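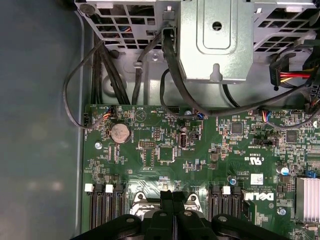

Greifer über dem Prozessorsockel eines geöffneten Dell-Rechners, weiter oben auf der Platine die Knopfzelle. Foto: Braltska

Pressemitteilung
Plidow, März 2026

Leitfaden Nenar erschienen: 14 Regeln für die Demontage von Computern mit Robotern

Wer ausgediente Rechner von einem Roboter zerlegen lassen will, findet reichlich Normen zur Maschinensicherheit und reichlich Vorschriften zum Umgang mit Elektroaltgeräten. Wie beides an einem einzigen Arbeitsplatz zusammengeht, musste sich bisher jeder Betrieb selbst erarbeiten. Das Demontagelabor Braltska in Plidow legt dazu jetzt gemeinsam mit dem Aufarbeitungsbetrieb Yeoman den Leitfaden Nenar vor. Auf 80 Seiten beschreibt er, wie eine Roboterzelle für die Zerlegung von Desktop-Rechnern eingerichtet, betrieben und dokumentiert werden sollte, und wir freuen uns sehr, dass er ab sofort kostenlos zu haben ist!

Entstanden ist der Text am Arbeitstisch. Für die Erprobung wurden 165 Rechner zerlegt, vom schmalen Bürogerät bis zur ausgewachsenen Workstation, und jede Regel musste sich dabei bewähren, bevor sie in die Endfassung kam. Zwei Entwürfe für Regeln zur Kabelführung wurden im Januar wieder gestrichen und durch eine einzige, deutlich kürzere ersetzt.

Der Leitfaden teilt die Arbeit in vier Stufen ein: Annahme und Prüfung, Öffnen und Freilegen, Entnahme, Verbleib der Bauteile. Zu jeder Stufe ist festgelegt, was der Roboter selbstständig tun darf, wann er auf eine Freigabe wartet und welche Handgriffe beim Menschen bleiben. Das Trennen vom Stromnetz zum Beispiel bleibt immer Handarbeit und wird vor dem ersten Roboterschritt quittiert. Netzteile werden als Ganzes entnommen und in der Zelle grundsätzlich nicht geöffnet. Für die Knopfzelle auf der Hauptplatine sieht Nenar einen eigenen Behälter vor, der vor Beginn der Entnahme bereitstehen muss.

Ein ganzes Kapitel gilt den Speicherriegeln und dem Prozessorsockel. Gerade dort lohnt sich sorgfältiges Arbeiten, denn unbeschädigte Bauteile lassen sich weiterverwenden. Nenar verlangt deshalb, dass die Greifkraft je Bauteilgruppe begrenzt und der Grenzwert im Protokoll festgehalten wird. Der Greifer fährt senkrecht an, die Verriegelungen werden vor dem Ziehen geprüft, und bei unerwartetem Widerstand hält der Arm an und meldet sich. Ein zweiter Versuch mit mehr Kraft ist nicht vorgesehen.
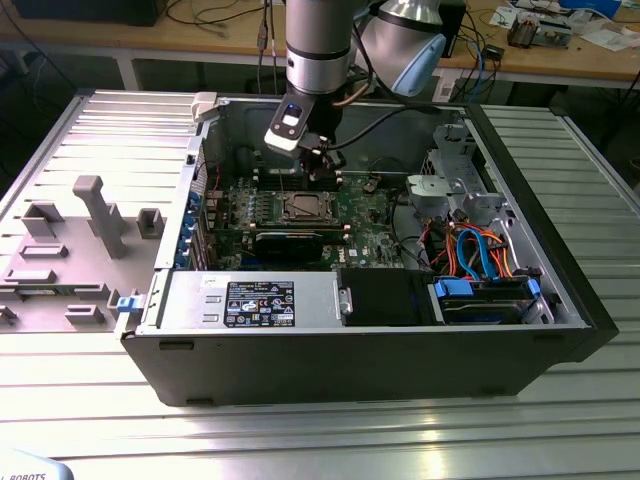 Pressestelle Braltska

Auch der Aufbau des Arbeitsplatzes wird geregelt. Der Rechner liegt auf der Seite, mit der offenen Gehäuseseite nach oben, und wird gegen Verrutschen gesichert. Für das abgenommene Seitenteil ist ein fester Ablageplatz einzuplanen, der in der Bahnplanung des Arms als Hindernis hinterlegt ist. Leitungen am Greifer müssen so geführt werden, dass sie auch bei weit abgesenktem Arm nicht an Laufwerkskäfigen oder Blechkanten hängen bleiben. Und wer in die Zelle greifen muss, etwa um lose Kabel zur Seite zu legen, tut das erst bei sicherem Halt des Roboters.

Besonders stolz ist das Projektteam auf die Anhänge. Sie enthalten eine Vorlage für die Risikobeurteilung, ein Entnahmeprotokoll auf einer Seite und Hinweise zum Umgang mit Datenträgern. Festplatten werden nach Nenar direkt bei der Entnahme erfasst und bis zur Löschung oder Vernichtung unter Verschluss gehalten. Das Protokoll ist so knapp gehalten, dass es sich neben der laufenden Arbeit ausfüllen lässt, und das war den Kolleginnen und Kollegen bei Yeoman ein echtes Herzensanliegen.

Nenar ist eine freiwillige Empfehlung. Gesetzliche Pflichten, einschlägige Normen und die Risikobeurteilung für die eigene Anlage gelten daneben unverändert weiter. Notebooks und Geräte mit fest verbauten Akkus behandelt die erste Ausgabe nicht.

Rückmeldungen aus der Praxis sind ausdrücklich erwünscht, gern auch von kleinen Werkstätten und Ausbildungsbetrieben, die gerade erst mit einem einzelnen Arm anfangen. Sie fließen in die zweite Ausgabe ein.

Der Leitfaden kann als PDF oder gedruckt bei der Pressestelle von Braltska in Plidow angefordert werden. Der Abdruck dieser Mitteilung ist honorarfrei, um ein Belegexemplar wird gebeten.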